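Toys and keyrings for the August table

The Prumetstead toy table is back for the summer, and we are again asking for small soft toys and plush keyrings. The July table raised £140, which went towards new shelving for the playroom. A total of 965 items have now been handed in since the table started, and most have gone to new homes.

Small is best. Anything that sits in the palm of your hand sells quickly, and keyring toys with a loop do particularly well with school-age children, who hang them on their bags. Large teddies are harder to place and we have no storage for them at present. If you have one to pass on, please try the Tostach shop first.

Plain animals and odd lumpy shapes are equally welcome. Please leave string loops on if they are sound. If a loop has frayed, snip it off and we will sew on a new one.
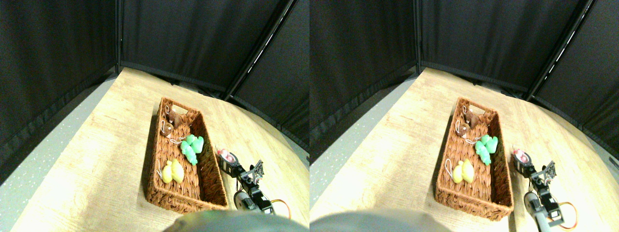
Before you hand toys in

Wash them at a low temperature inside a pillowcase and let them dry right through. Check the seams, and pull gently on eyes and noses. Anything loose should be stitched down or taken off. Toys with batteries, beads or scented fillings can't be accepted.

Put them in a clear bag with a note of how many there are. There is no need to price them. Keyrings are £1 and other small toys are £2, the same as last year.

Where to bring them

Bags can be left at the Chou café during opening hours, or at the Dokex building on weekday mornings. Please don't leave anything on the step, as two bags were ruined by rain in July.

Baskets wanted

We could also do with a few more wicker baskets for setting out the stock. Rectangular ones with a handle slot are easiest to carry and fit the tables well. Lining isn't needed.

The last day for handing in is Thursday, August 12, 2021. Questions to Hoi-yan Lui, who can also collect from anyone unable to get to either place.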